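Cloths, shelves and the big white table

I said in September that I would write up how the workroom is set up now, and then I didn't, because I kept changing it. It has stayed the same long enough that I can write it down. Most of this post is about cloths. If you came for the lampshade instructions, those are still half written.

The workroom is the back room on Quintana Street, the one with the concrete floor. The two main things in it are a large white table and a white and gray metal shelving unit that stands behind it. Everything else in the room has moved at least once.

The table

I bought the table for cutting fabric and now use it for everything. The top is smooth and matte. I wanted matte after years with a glossy table at the old place, where the overhead light bounced straight into my eyes any time I leaned over to read a tape measure. White was a harder decision. White shows thread, pencil, glue, tea and the black dust that comes off cheap zippers. I went with it anyway, and it has made me clean more often than I used to. With a dark top I would leave bits of things lying there for a week and then find them ironed into a seam.

I put it out from the wall so I can get to more than one side. The corner nearest the door is where I used to catch my hip every time I came in carrying something. I turned the whole table a little so it no longer lines up with the shelves, and that fixed it. It bothered me for a few days to see it crooked. Now when I go into other people's workrooms their tables look too straight.

For cleaning the top I use warm water with a small amount of Tonar in it, wiped on with a damp cloth and then dried with a second cloth. The drying part matters more than the soap. If I let the table dry by itself I get gray rings, and then I have to do it over. For pencil I use a plain eraser first. For glue I wait until it is hard and push it off with the edge of an old plastic card. I have stopped using the scouring powder. It took the pencil off very well and it also left a shiny patch the size of a saucer, which is still there and which I cover with the pin dish.

The shelves

The shelving is an Irkska unit, secondhand, from a shop in Hunatow that was closing. It has two bays with a post between them. Dragica Kolev had the shop next door to it and called me when she heard they were getting rid of the fittings. I paid less than I would have for flat-pack wood, and I also paid for a van, which brought it back up to what flat-pack wood would have cost.

It came apart for moving, and it took most of an evening to put back together. If you buy this sort of shelving used, check the clips before you leave. Every shelf sits on little metal clips and they look identical, but there were two kinds mixed in my bag, and one kind was slightly too thin for the slots. The shelf would go in, look fine, and then rock when I set anything on one end. I sorted them on the table by laying each one against a ruler. I was short 6 of the right kind and had to order them, and the smallest bag they sell has 500. If you live near me and need clips, write to me.

The low shelf in the left bay sticks out farther toward the table than the one above it. That was a leftover from the shop, where I suppose it was for display. I was going to swap it for a shallower one and I'm glad I was lazy about it. I can reach it without stretching, so it gets whatever I'm in the middle of. The upper one is better for things I need to see but don't pick up as often.

Metal shelves are noisy. I had forgotten this from when I worked in stores. Put down a pair of shears and it sounds like a dropped pan. I lined one of them with felt, and the felt collected lint so badly that I pulled it out again a month later. I just put the shears down more slowly now.

The cloths

I used to keep cleaning cloths in a bucket under the sink, all together. They went in damp and came out smelling like the bucket. I would take the top one without looking, and more than once I wiped machine oil onto a piece of cream linen because the top one was the oil cloth.

What I do now is hang them over the front edge of the upper shelf, side by side. It's a very simple arrangement and I arrived at it by accident. I had a wet cloth in my hand and the phone was ringing, so I threw it over the shelf. The next day it was dry and didn't smell of anything. I hung the others next to it.

I tried to make it neater after that. I bought hooks, the kind with a magnet, and they slid down slowly whenever the cloth was wet. I tried a tension rod across the bay, but it blocked the shelf below, and I knocked it down with my elbow. I tried clothespins, which worked, except that I never bothered to use them. Over the edge is the only method I keep to without thinking about it. The cloths don't fall off as long as a good half of each one is lying back on the shelf. A thin cloth needs more of its length up there than a thick one does.

They get three on the shelf at a time. More than that and they overlap, and where they overlap they stay damp. The orange one goes on the left end. Orange is for anything with oil or grease on it, and I chose that color so I would notice it if I had it in my hand near fabric. It tends to end up bunched and hanging out past the end of the shelf, because it is the one I throw up there when my hands are dirty. I have given up straightening it. The other two are for the table, one for washing and one for drying, and they swap jobs as they wear out.

A few things I have learned about the cloths themselves:

Old T-shirts are fine for dusting and bad for drying. They push water around.

Terry holds a lot of water and sheds loops. Every loop it sheds on a white table looks like a mark you missed.

Waffle weave is my favorite for drying. It dries fast when it's hung and it doesn't leave much behind. It shrinks a lot in the first wash, so buy it bigger than you think.

Microfiber picks up everything, including loose thread, and then you have to pick the thread out of the microfiber. I keep it for the window.

New colored cloths should be washed before they go anywhere near the table. I ran the orange one through with some gray rags the first time, and the gray rags are now a sort of peach. Wash the oil cloth separately in any case. I do it by hand in the utility sink and let it dry flat outside before it comes back in, and I don't put it in the dryer or leave it balled up with oil in it. Oily rags in a heap can heat up by themselves. My father told me this when I was small and I thought he was making it up, but it is real, and with linseed oil especially you should look up how to get rid of them safely.

Laundry for the others is once a week, hot, no fabric softener. Softener makes them slide over water and not take it in. It took me an embarrassing number of years to connect those two things.

End of the day

The closing-up routine is short. Anything sharp goes back to its tin. Threads get brushed off the table toward the far edge, where I can sweep them up from the floor. Then wash, dry, and hang both cloths up. I wipe the front lip of the low shelf while I have the cloth out. It has a ridged or perforated sort of strip along the front that holds dust, and an old toothbrush gets out what the cloth can't. I do the strip every couple of weeks. The light over the table goes off last, and I look across the top from a low angle before I switch it off – streaks only show up that way.

On the whole I spend less time cleaning than I did with the bucket. I do it more often and it takes a few minutes each time. 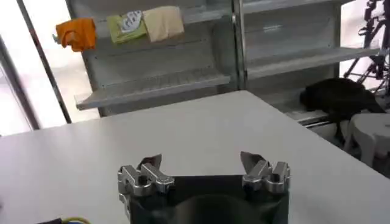 The next job is the floor on the far side of the table. It gets much less light than the rest of the room, and pins end up over there. I have been using a magnet on a string, which finds the steel ones and misses the brass. I might get a lamp for that side, or I might stop buying brass pins. Dragica says she has a clamp light in a box somewhere, and I'm going over to look on my next trip to Hunatow. I'll take her a bag of clips while I'm at it.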